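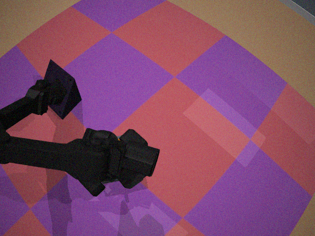 Figure 1. Simulated workspace from above, both black arms over the mat; the upper gripper holds the dark panel.

The Trestus simulation was used to compare two gripper controllers, Rasta (position control) and Vik (force-limited), before any hardware time was booked. Each was given 400 attempts at the orange part. Rasta failed 118 times, mostly by closing too early. Vik failed 16 times. The finger model was the same in both sets.
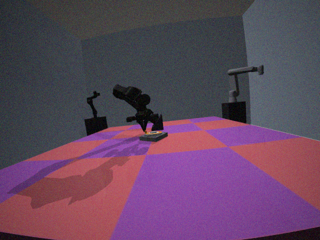
Figure 2. Room view, gripper above the orange part on the gray tray.

Contact friction was left at the default value, so the failure counts should not be carried over to real fingers. Controller code: U. Zaidi. Scene setup and logging: V. Rautiainen.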